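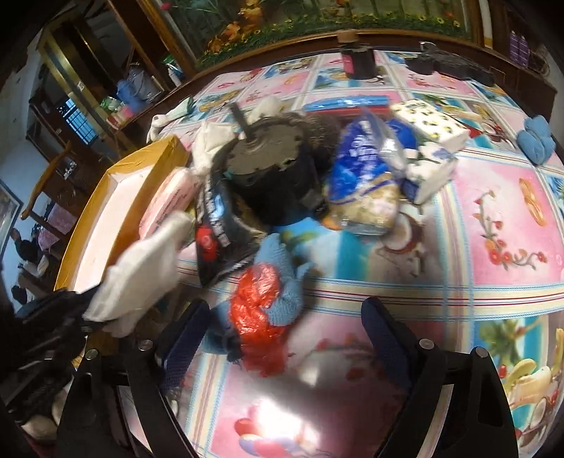
2026-10-15

So the letter from the customs broker finally came, and it's 164 pounds. On a box of yarn! I had a cup of tea in my hand when I opened it and I put the tea down very carefully on the stairs, and then I forgot about it until I nearly kicked it over at bedtime.

If you've been reading for a while you'll know I run a very small knitting supplies shop out of our spare room, and that most of my nicer wool comes from a mill called Evholm. I've been buying from them for years, since back when a parcel just turned up and you signed for it and that was that. Now a parcel turns up, or doesn't, and there's a form, and then another form asking about the first form.

I want to write down what happened with this last order, partly to get it off my chest and partly as a few of you asked in the comments why the sock yarn went up in price over the summer. I'm not an economist. I got a C in maths. But I do know what it costs me to get a ball of wool on to a shelf, and I've become a bit obsessed.

The order was 674 pounds' worth, which is big for me. I'd saved up for it. Evholm packed it the day I paid, they're brilliant like that, and it went off with a carrier called Zolell, who I'd not used before but who were cheaper than the last lot. Then it sat. The tracking page said "awaiting origin statement" and it went on saying that until I knew the words by heart.

An origin statement, for those lucky enough not to know, is a bit of text on the invoice where the seller says where the goods were made. If they were made in the right place, and the seller says so in the right wording, you can pay a lower rate of duty or none. If the wording is missing, you pay the full whack. I'd assumed that wool from a mill in one country was wool from that country. Silly me. The fleece comes from one place, it's spun in another, and a few of the colours are sent out to be dyed by a firm called Dwivedi, and each of those things may or may not matter depending on which rule applies to which sort of yarn. I read the guidance three times. I understood it best the first time, which can't be a good sign.

Anyway, Evholm had put the wording on the bottom of the invoice, but Zolell's system had only kept the first page. The second page, with the magic sentence on it, had gone off into the ether. So they cleared the box at the full rate, added import VAT, and then added their own handling fee on top for the privilege of having done it wrong. That's the 164.

I rang. I was on hold for 53 minutes (I know because my phone tells you afterwards, which seems cruel) and the woman I got through to was lovely, really kind, and couldn't do a thing. The goods had been released so it wasn't her department any more. I can apply to get the duty part back, and I've started doing that, but the handling fee stays paid whatever happens. I asked if I could pay it in wool. She laughed, at least.

My neighbour said why don't I just buy British, and I do! A good third of the shop is British and I'm proud of it. But it isn't as simple as swapping one for the other. The buttons I sell come from Oltetti, and I've never found anyone here making the little shell ones at a price a person would pay for a baby cardigan. And the British spinners I use buy in some of their fibre from abroad too, so when shipping goes up theirs goes up, and a few months later so does mine. It all comes round.

What bothers me most is the size of the thing. When the news talks about tariffs it's ships and steel and car plants, and ministers shaking hands in front of flags. I do follow it, I have the radio on all day while I'm packing. But a big company has someone whose whole job is the paperwork. I've got me, in the evenings, with a printer that only does magenta. The fee on my one box is the same fee they'd put on a box worth ten times as much, and that's what makes small orders so painful. I've been told the answer is to order more, less often. Lovely idea, where would I sleep?

So what am I doing about it? I've asked Evholm to put the origin wording on page one, right at the top, and they've said yes. I'm going to send a copy to the carrier myself before the box leaves. And I've got together with two other shops to share one bigger order in December, with the one of us who owns a garage taking delivery. We still have to work out how to split the VAT fairly and I expect there'll be words over the mustard 4 ply.

Prices in the shop are staying where they are until after Christmas. The sock yarn might go up a little in the new year, I'll say so here first if it does. The grey I promised everyone is in this box, as is the undyed aran, and I'll be listing both as soon as I've wound a sample and checked the labels.

If anybody has claimed duty back on a small parcel, please leave a comment and tell me how long it took. And if you know what box 8 on the form is asking for, I'd love to hear from you even more!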